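9 min read
October | By the Jostex manipulation group

3.2 Collecting demonstrations by hand

Our earlier system, Wonomus, was taught by remote control. The operator steered the arm with a pair of joysticks and, in time, came to hate them. Thin sheet material was the worst of it. For the Gakano task set we dropped the arm during collection and gave the operator the grippers to hold (Figure 5).
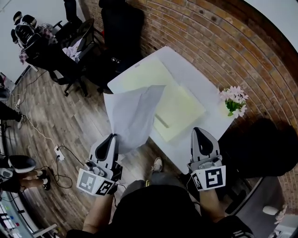
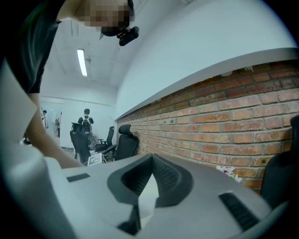
Figure 5. Hand-held demonstration. First panel: head view, with the left gripper pinching a corner of a thin translucent sheet and the right gripper open. Second panel: view from a camera on a hand-held gripper; face pixelated.

The two views disagree about nearly everything, and we keep both. The head view knows where the table is and has only a vague interest in the fingertips. The gripper view has the opposite priorities, and spends much of its wide field on brickwork and ceiling. Marker tags on the gripper bodies give us the pose of each tool relative to the head camera whenever the tags are in sight. When an operator turns a wrist far enough to hide them, we fill the gap from the gripper's own camera and hope for the best, a method described more respectfully in Section 4.

We collected 1478 demonstrations of sheet handling. Operators were told to work at a comfortable pace, an instruction each of them understood differently. Sheets proved hard to standardize: the same one, put down twice, never lands the same way. We stopped trying to reset them to a fixed starting shape after 20 attempts and let the variation into the data, where the Nikolaidis baseline, trained on folded cloth, did not enjoy it.

We discarded demonstrations in which both grippers lost tracking at once, and those in which the operator put a tool down to scratch something. Demonstrations with a failed first grasp were kept if the operator recovered. A policy that has only seen clean grasps has no idea what to do after a bad one, and in our early trials it carried on folding the air with great confidence. Grasp labels were taken from finger opening alone, so a finger closed on nothing counts as a grasp until the filter in Section 3.3 removes it.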